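Notes, supporters club evening, November 22, 2009

Slow down at the start. Last time I was through the intro before people had sat down.

Open with the Lundau game. Nil-nil at the half, we had one shot, theirs hit the post. Ask who was there. Pause. Then the point: why did Sanesberg look tired after 30 minutes when the season is barely going?

Fixtures. 4 games in eleven days, two of them away, long bus ride to Prutier and back. Don't moan about the league, they've heard it. Just read out the dates.

Crowd number, 607 at the Suksawat game. We need 1000 to break even on a night match. Say it twice. Let it sit. 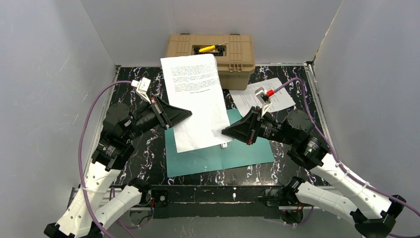 Two robot arms over a marbled black tabletop, white paper by the left gripper.

Next bit, the midfield. We play too narrow. Everybody on my side of the stand can see it. Full backs get the ball, look up, no one wide, so back it goes to the keeper. Prutier worked that out in five minutes and just sat on it.

Suksawat did the oposite, came at us, and we looked better. Got room behind them. The second goal is the one to talk about: long throw, flick, tap in. Not pretty. Do the arm thing for the throw if the mike is on a stand.

Somebody will ask about the keeper. Answer: he stays. One bad punch at Lundau, two good saves nobody remembers. Move on quick or we'll be there all night.

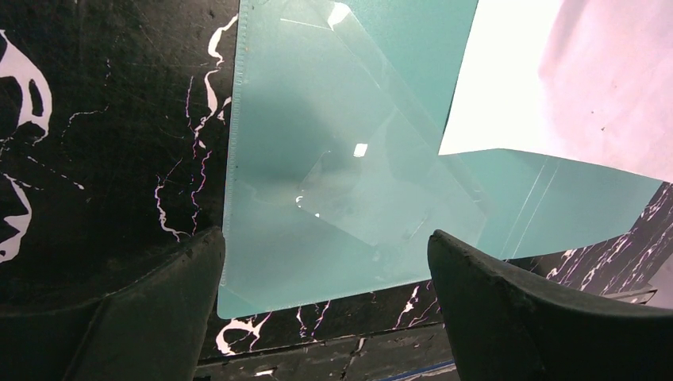 Season tickets. Half-season price is the same as last year, on sale at the gate and the club shop. If you bought one in May you get the cup game free, keep teh stub. People lose the stub. Say stub again.

Away travel: bus leaves from the north lot, not the station. Pay on the day, cash.

Questions, ten minutes tops. If it goes quiet ask them for their best eleven, that always gets them going

Finish on the home game with Lundau. Bring one person who hasn't been this year. Thanks, raffle, chairs back against the wall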